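Brilteton Hall, trestle and packing bench check
Date: 15/04/2026
Area: Bench 2, gift sorting

1. Bench top clean. PASS. Grey surface, no stains or seams I could find. The last sheet says "sanitised daily", but there are no initials against it, so I'll believe that when I see them.

2. Bench stable under load. PASS, with doubts. The sticker says 500 kg. I'd want to know who tested it and on what.

3. Items labelled. QUERY. The slim red tartan box has a white label, but the writing is small, thin cursive. A label only its writer can read isn't much of a label. Block capitals, please.

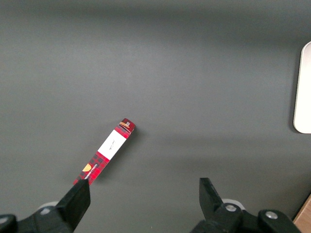
Same goes for contents and allergens. If the printing is too small to read at arm's length, put a card beside the item. Flaltdale was told this in October and apparently agreed.

4. Lighting. PASS. Shadowing on the bench is minor.

5. Extinguisher tag current. FAIL. Tag 1684 is not in the register. "It's on order" is not a colour-coded tag.

Recheck items 3 and 5 before the Omska delivery.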